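Demonstração (robótica)

Em robótica, chama-se demonstração ao ato de mostrar uma tarefa a um robô, com as mãos ou à distância, para que ele aprenda a repeti-la. Também se vê escrito aprendizagem por demonstração ou, na gíria da área, simplesmente demo. Escrevo este verbete para a wiki do Okdale na primeira pessoa, como fazemos em todos, e já peço desculpa aos puristas do estilo enciclopédico!

Origem da ideia

Durante muito tempo, pôr um braço industrial a trabalhar significava escrever o movimento ponto por ponto. Funciona lindamente quando a peça chega sempre ao mesmo lugar (uma linha de soldadura, por exemplo) e muito mal numa cozinha ou num escritório, onde cada coisa está onde alguém a largou. A demonstração parte do outro lado: uma pessoa faz a tarefa, regista-se o que ela fez, e um modelo tenta tirar dali uma regra de comportamento.

Três maneiras de mostrar

A mais antiga é o ensino cinestésico, em que se agarra o próprio braço do robô e se leva pela mão. É intuitivo, cansa os ombros e obriga a ter o robô ali ao lado. Eu comecei assim, no Jukville, e ainda gosto dele para movimentos curtos.

A segunda é a teleoperação: o operador comanda o robô de longe, com um comando, uns óculos de realidade virtual ou um braço mestre que o outro copia. Tem a grande vantagem de os dados saírem logo no corpo certo, com os limites certos. A desvantagem é a falta de tato - quem nunca tentou apanhar uma chave por teleoperação não imagina o tempo que se perde!

A terceira, e a minha preferida, usa garras de mão. A pessoa segura uma garra parecida com a do robô e faz a tarefa com ela, sem robô nenhum por perto. Pode ser uma só ou um par, uma em cada mão.

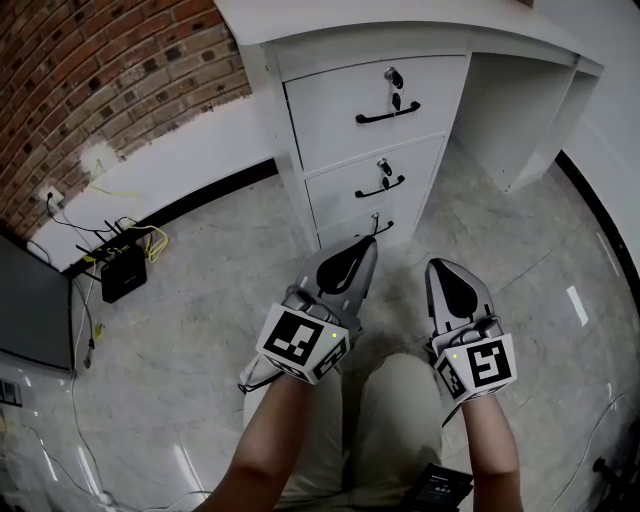
Com garras destas trabalha-se em qualquer sala, e foi isso que me convenceu. O que custa é saber onde a garra está no espaço a cada instante. Uma solução comum são os marcadores fiduciais, aqueles quadrados a preto e branco que uma câmara reconhece e dos quais se calcula posição e orientação. Postos nas faces de um cubo, há quase sempre uma virada para a câmara, mesmo quando o pulso roda. Se a mão os tapa, perde-se o rasto, e lá se vai a demonstração.

Tarefas habituais

Gavetas e portas são um clássico, e percebe-se bem porquê: o puxador só anda numa direção, e qualquer desvio aparece logo como força a mais. Uma gaveta com chave na fechadura já pede outra delicadeza. Dobrar roupa e arrumar loiça vêm a seguir em popularidade.

Quantas demonstrações chegam?

Depende imenso da tarefa. No projeto Karaki juntámos 2.053 e deitámos fora quase 20 logo na primeira revisão, por falhas de seguimento. A variedade pesa mais do que o total: mudar a altura da cadeira, a luz, a mão que começa. Um conjunto enorme gravado sempre do mesmo sítio ensina pouco.

Ver também: teleoperação; marcador fiducial; projeto Karaki; garra paralela.

Última revisão: 20 de janeiro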